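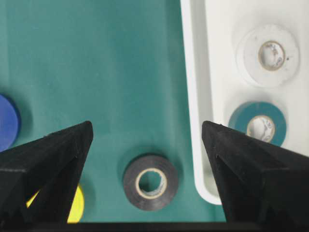
Gripper stops on a safety halt when it goes down for tape rolls on a cloth

Posted by condonach_bench, June 22, 2020

Hello all. I have a small arm with a two-finger gripper and a camera at the wrist. The fingers are printed in black plastic, the pointed kind with the triangle pocket. The job is simple: pick rolls of electrical tape from a green cloth and put them in a white tray.

My trouble is the following. The arm goes above the roll, opens, goes down, and then very often the controller stops with "force limit" before the fingers close. The limit is 700 in the settings of my controller (I am not sure what the unit is, the manual doesn't say it). After the stop I must release the arm by hand, and one time it dropped onto the table while my colleague was reaching for the tray. She was not hurt, but I don't want to see this again.

With the black roll it happens less. With the red one it is almost every time. I have already replaced the fingers and calibrated the camera again. What should I check next?

Sadao Ishida

I had the same stop when I was working at the Festden workshop, so I will write what helped me, in the order I would do it.

First the safety, please. Don't release the arm before you put a support under it. We used a block of foam. If your arm has no brake on the joints, it will fall when the power goes away, and this is normal for many small arms. Nobody's hands should be over the table when you release. Don't raise the force limit to make the message disappear. I did this, and I broke 3 fingers in one afternoon.

Then look at the cloth.

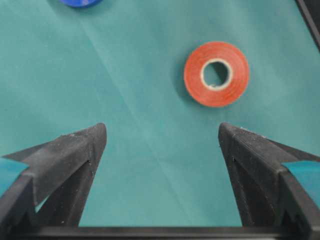
Check the cloth for folds

A crease like the one that goes down between the fingers can be a problem. On my table the fingertip went into the fold, pushed it in front of itself, and the force went up before the roll was touched. Iron the cloth and fix it at the 4 corners with tape. Also measure the height of the table again with the cloth on it. I had measured mine on the bare table, and the cloth had a soft pad under it, so my zero was wrong by 3 mm.

Then check how you come to the roll. If the roll is more to the side of one finger, this finger can come down on top of the ring. It is hard there, and the force goes up immediately. I changed my program so that the arm stops higher, takes the center of the roll from the camera, moves sideways, and only after that goes down. 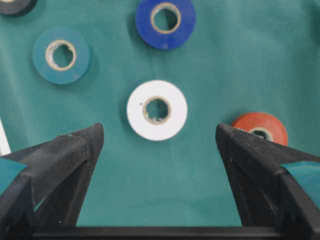
White roll between the fingers, red one behind the right fingertip.

Look also at the neighbors. When the rolls are close together, the gripper can be well placed for one and still hit another. My program knew only the roll it wanted. Now it refuses if a second roll is under the path of a finger, and it writes this in the log.

barbier_tools

Slow down the descent. Ours was at 2000 in the speed field and it tripped all the time, half of that was fine. Don't know your controller though.

condonach_bench

Thank you both. I made the zero again with the cloth on the table and it was too low, as Sadao wrote. With the red roll it still stops sometimes, so I will try the sideways correction next. The foam block is already under the arm. I have also ordered an emergency button from Grustthorpe, because the old one is on the wrong side of the table and you have to reach over the arm to press it.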